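What went wrong with the coffee task (and what I'd do differently)

Part 4 of my project report, second draft

So this is the section where I have to own up. Fasil and I had the simulated humanoid making coffee by week six, or at least we had it putting a mug under the spout often enough that we booked our demo slot. Then the mug started getting stuck to the hand.

I mean properly stuck. The fingers would open, the controller would report a release, and the red mug would just stay there in mid-air as if it had been glued on. Sometimes it followed the wrist back to the home position. Once it went straight through the lid of the machine and the whole physics step blew up, which sent the torso joints spinning (funny for a minute, less funny when it happened again overnight and filled the lab drive with error logs).

I blamed the grasp first. I spent most of a week fiddling with friction values and fingertip pads, and none of it made a scrap of difference. Chaltu, who was marking our progress reports, asked if I'd checked the contact pairs, and I said yes, and I hadn't.

When I finally went through the log there were 2256 contact events in a single run, and 1193 of them were between the mug and a finger link that should have been switched off. I'd copied the collision settings over from Oravec, our older arm model, and the link names didn't match. The solver kept finding the mug half inside the finger and holding it there. On top of that, our success check only looked at where the mug was compared to the machine, so a mug hovering in the right spot counted as placed! That's the bit that really bugs me. Out of 89 runs we'd marked as good, 23 ended with the mug never leaving the hand.

The fix was dull. I rewrote the collision list by hand, and the check now wants the mug resting on something with the fingers clear of it. Vojtěch also made me add a force limit on the wrist, and he was right to. The same code is meant to go on the real arm at Sondedmont next term, and a controller that thinks it has let go of a mug when it hasn't is a safety problem once there's hot coffee and a person nearby.

I haven't rerun the full set yet. The lab machine is booked until Saturday, so the results table in Part 5 still has the old numbers in it and shouldn't be trusted.
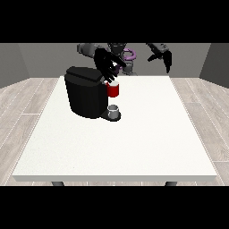
Figure 6. Red mug in the black hand, beside the coffee machine in the simulator.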